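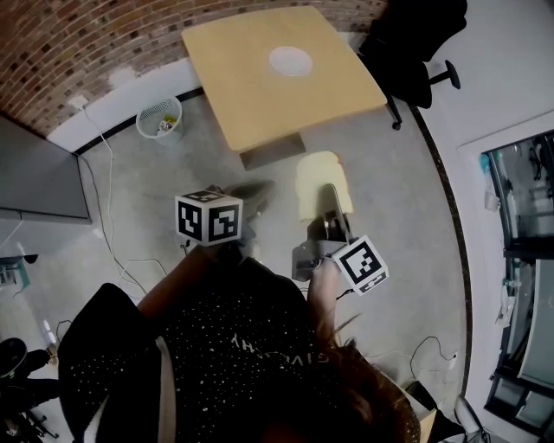
Hand-held grippers for soft food: Orkden or Zundent?
Forum > Grippers and end effectors
June 2023

plondham_pete
Hi all, long post, sorry in advance. We've been trying out two hand-held grippers at our little shop in Plondham, the Orkden and the Zundent, both with two metal fingers and a marker cube on top for tracking. The task is picking a slice of white bread up off the floor and getting it onto a plate on the table, over and over. I did 400 picks with the Orkden and Vija did 500 with the Zundent, and we do not agree at all!

I like the Orkden. The handle sits well in my hand and the fingers close slowly enough that I can feel when I've got the crust. Coming straight down on a flat slice is the hard part with both of them, and I end up sliding one finger under the edge first.

Vija Urbonaitė
Pete is being very kind to the Orkden – after an hour of it my wrist was done for the day. The Zundent is heavier on paper but the weight is lower down, closer to the palm, and that matters much more than people think when you're bending over. I also tore fewer slices. Would I use it for crackers? Probably not, but bread forgives a lot.

fan_of_foam
Have either of you put pads on the fingers? Bare metal on bread makes me wince. We glued thin foam on ours (Fan project, same kind of job) and the tearing pretty much stopped.

plondham_pete
No pads yet, good thought. I was worried they'd be too thick to get under the slice.

gus_w
I'd have to disagree on foam, it picks up crumbs and you spend your life cleaning it. Try thin silicone tape. And what about tracking? With a cube in each hand I lose one every time my arms cross, and that bothers me a lot more than a torn crust.

Vija Urbonaitė
Yes, same trouble, mostly when I lean in and my own shoulder gets in the way. Moving the overhead camera 8 inches helped a bit. A second camera would help more, but that's an August purchase if we're lucky.

fan_of_foam
Crumbs brush off, Gus :) But fair enough, silicone is thinner. Pete, please post the torn slice numbers for both when you have them side by side.

plondham_pete
Will do. Vija and I are swapping grippers next, so at least we'll find out if it's the tool or the wrist.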